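Search this site
Search
Recipes Baking School Pantry Journal

The Case for Patience: Ok-hee Ma on Laminated Dough

The Benderlow Baking School occupies two floors of a former seed warehouse in Edau, and its teaching kitchen is in use from five in the morning. Ok-hee Ma has directed the pastry program there for six years. Under her guidance the school has moved its introductory course away from cakes and cookies and toward laminated dough, the layered butter pastry used for croissants, Danish, and palmiers. The Journal met with Ms. Ma in March, between the morning and afternoon sessions, to discuss that decision and the practical advice she offers to home bakers.

Ms. Ma was asked first why a beginners' course should start with one of the more demanding subjects in baking.

"A student who makes a pound cake on the first day goes home pleased, and I have no objection to that," she said. "But the student has mostly learned to read a recipe. Laminated dough teaches you to judge butter with your hands. It teaches you when flour has had enough water. You use those skills in everything else you bake."

The school's course runs in small groups. Last year 212 students completed it, most of them home bakers with no plans to work in the trade. Ms. Ma reviews the written feedback from each group and revises the course notes twice a year. The most frequent comment, she reported, concerns the amount of waiting involved. A batch of croissants at Benderlow is started in the afternoon and baked the next morning.

"We used to apologize for the schedule," she said. "I have stopped doing that. The rest in the refrigerator is part of the method, and we list it in the recipe with the same weight as the flour and the milk."
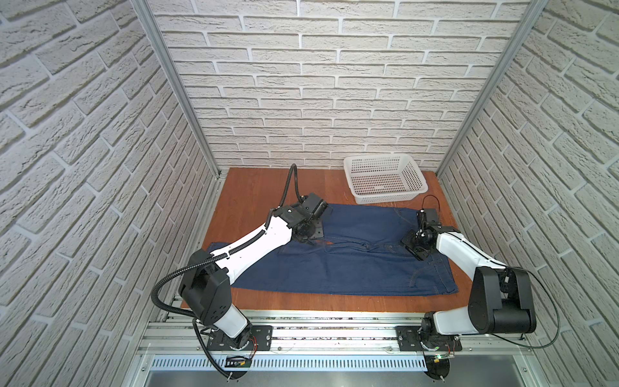 What is the most common mistake home bakers make with croissant dough?

"The butter is too cold when they begin to roll," Ms. Ma said. "They have been told so often to keep everything cold that they take the block straight from the refrigerator, and it cracks into pieces inside the dough. The butter should bend without breaking. If you can fold a corner of the block over and it holds together, you may start."

Her instructions on this point are precise. The butter is pounded between two sheets of parchment with a rolling pin until it forms an even square, then returned to the refrigerator only long enough to firm. The dough itself should be as close as possible to the butter in stiffness. When one is much softer than the other, the layers smear or tear, and the finished pastry bakes up bready in the middle.

On the question of which butter to buy, Ms. Ma was measured. The school uses a cultured butter from the Drellen creamery, which has a higher fat content than the standard supermarket block. She recommends a butter of that type where the budget allows, but she does not consider it essential for a first attempt.

"I would prefer that a student make three batches with ordinary butter than one batch with expensive butter," she said. "The first batch is for learning. Please do not spend a great deal of money on it."

She takes a similar view of equipment. A heavy rolling pin, a ruler, a pastry brush for excess flour, and a sharp knife are the only items on the course list. Marble slabs are not required. Stand mixers are available to students, although the dough for the first session is always mixed by hand. 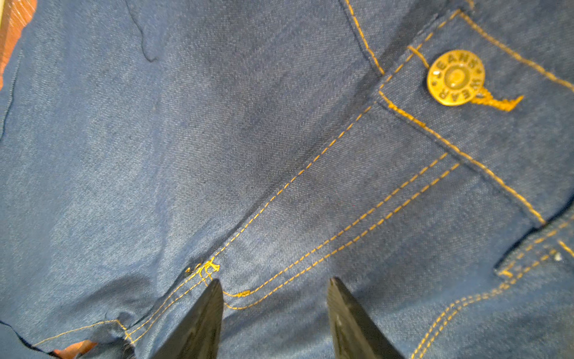 A good deal of Ms. Ma's teaching concerns the number of folds. The school's standard croissant receives three letter folds, with the dough rested between each. Some published recipes ask for more, and students often assume that additional layers will produce a flakier result. In her experience the opposite is more common at home, where kitchens are warm and the butter begins to disappear into the dough by the fourth fold.

"If you are tired and the kitchen is hot, stop at three," she said. "Put the dough away and have your supper. It will be better tomorrow."

Senad Radulović, who teaches the afternoon sessions, joined the conversation briefly to speak about proofing. He considers it the stage at which a good dough is most often spoiled. Shaped croissants should be left at a moderate room temperature until they are visibly puffed and tremble slightly when the tray is moved. This can take up to 2 hours, and longer in winter.

"People put the tray in a warm oven to hurry it along," Mr. Radulović said. "The butter melts and runs out, and then the croissants fry on the bottom. I ask them to look at the dough and leave the clock alone. The clock does not know how warm your kitchen is."

Both instructors advise freezing a portion of every batch. Croissants may be frozen after shaping, before the final proof, first on a tray and then in a sealed container. They are moved to the refrigerator the night before baking and proofed in the morning as usual. Scraps from trimming should be stacked flat, never gathered into a ball, and may be rolled in sugar for palmiers or cut small for a savory topping.

The program will expand in the coming year. Benderlow has leased the ground floor of the neighboring Egilsson building and intends to add a second teaching kitchen, with a half-day class on rough puff pastry for those who cannot attend two days in a row. Ms. Ma has written the recipe for that class herself. It uses cubed butter worked directly into the flour, and it can be mixed, rolled, and baked in a single afternoon.

She was asked whether this represented a retreat from her position on patience.

"It is a different pastry," she said. "It is very good under apples. I make it at home more often than I make croissants - my family likes pie."

Registration for the rough puff class opens at the school's front office once the new kitchen has passed inspection. Students who have completed the croissant course will be offered places first.

Sign up for our newsletter and receive a new recipe each month. Enter your email address. Subscribe

Contact | Privacy | Copyright Benderlow Baking School. All rights reserved. | Back to top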